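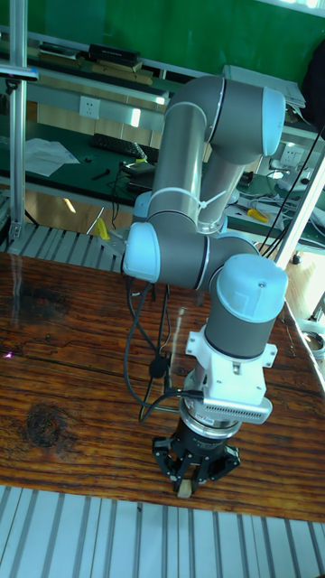

The tabletop, with its dark reddish-brown grain.

I stripped and refinished our dining table in January, and a few people have asked for the product list and the schedule. The table is a second-hand slab top with a heavy grain and a factory lacquer that had gone cloudy along one side. It went from that to bare timber to hardwax oil.

Stripping. I used Gritar gel on the lacquer, left under cling film for 3 hours, then lifted it with a plastic scraper. A metal scraper will mark the softer bands between the growth rings. There was a grey residue in the pores afterwards, which came out with a brass brush and metho, working along the grain only.

Sanding. 80 grit, 120, then 150. I stopped at 150. The Bollance oil tin specifies nothing finer than 150 for the first coat, and my offcut tests agreed with it. The 240 sample took up less oil and came out a full shade paler than the 150 one. Vacuum between grits. A tack cloth left a waxy film on my test piece, so I used a damp microfibre and let the surface dry overnight.

Colour. I tried two stains on the underside, Ventura in walnut and Ventura in red gum. Walnut went muddy over the existing colour. Red gum was closer, but it also exaggerated a filler patch near one corner, so I left stain out of the job altogether. The oil alone darkens the timber considerably.

Oiling. 2 coats, applied with a white pad, very thin. Leave for 13 minutes, then buff off everything that will come off. The tin gives a wider window, but in a hot shed the surface starts to grab before you get to the far end. I waited a full day between coats and kept the roller door half open for airflow. Used rags went flat on the concrete to dry, never in a pile. Oily rags can self-heat and catch fire.

Curing. Coasters only for the first fortnight, and no wet cloths. Water now beads on it. A hot mug left a faint ring in week three, which rubbed out with a dab of the same oil.

Maintenance is Gellura soap diluted as per the label, wrung nearly dry. I'll do a refresh coat next summer, on the window side first as it gets the afternoon sun.

The chairs are still in lacquer. They have turned legs and I haven't worked out a sensible way of stripping those yet.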